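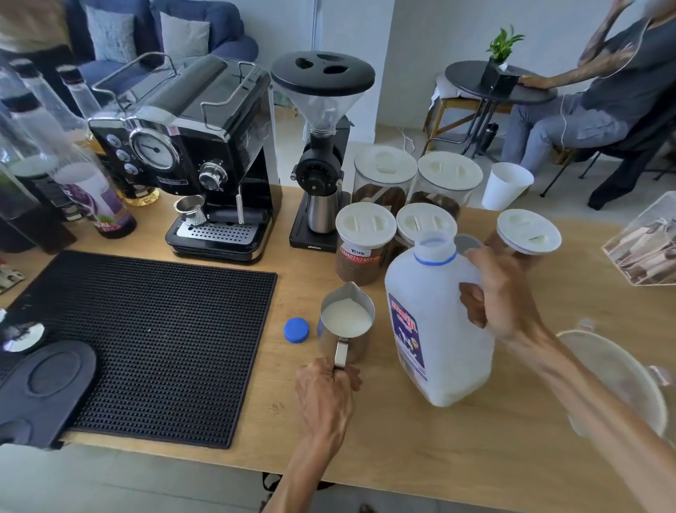
Pitcher in the left hand, jug in the right, cap upside down on the counter.

Is a two-arm milk pourer worth building, or am I being talked into it?

Posted by Zinhle Pretorius

I share a workshop and we have a coffee corner with an espresso machine, a grinder and a big jug of milk. Marthinus wants us to build a pair of arms for the bench that will take the cap off the jug, hold the pitcher and pour. He calls it Batora and he already has a parts list. My share comes to 89 pounds.

I can't see it. I can pour milk with my eyes half shut at seven in the morning. He says the pouring is the easy part and we'd learn a lot. My own worry is the jug. It's a big floppy thing when the weight shifts, and there are canisters and a grinder standing right behind it.

Has anyone built something like this at home and got it to pour without a flood? And would you do both arms at once or start with one?

Jacobus Fourie

Go for it, mine works fine. Get strong servos. Don't cheap out on the power supply either.

Kagiso Van der Merwe

I'd want to know what Jacobus means by "works fine" and how full his jug was.

I spent 30 evenings on a single arm in my garage and it poured nicely from a small bottle. Then I gave it a full jug and the wrist sagged, so the spout wandered off to one side. The weight changes all the way through the pour and a cheap servo doesn't know that. You either need feedback (a kitchen scale under the pitcher did it for me) or you pour very slowly and put up with it.

The cap is worse. Think about how you do it yourself. 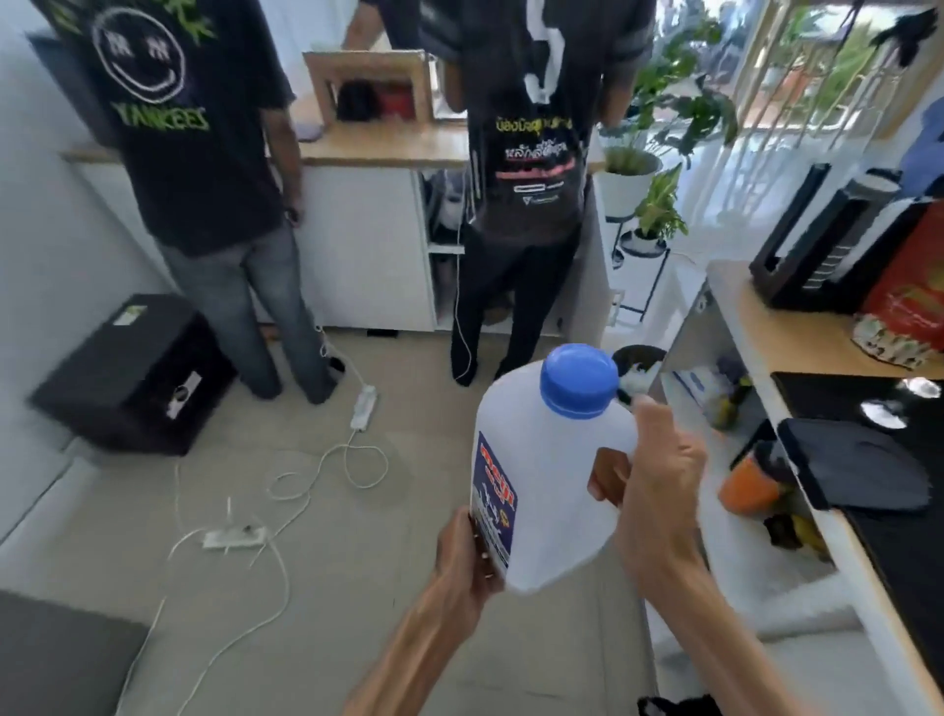
Cap on. Left hand low on the jug, right hand up near the top.

One hand has to steady the thing while the other works at the cap, and a soft plastic jug gives when you squeeze it. Squeeze too little and the whole jug turns with the cap. I never got past that and I'm not convinced Marthinus will with a parts list he wrote before measuring anything.

If you do go ahead, start with one arm. Clamp the pitcher in a plain holder, take the cap off by hand, and fill the jug with water. Do it on a bench well away from the grinder. Keep your 89 pounds until he can show you a full jug poured into the pitcher ten times running.

Zinhle Pretorius

Thanks Kagiso. I've asked him about the water test. He says it's "basically the same as milk" and that he'd rather order everything first. Jacobus, how big is your jug?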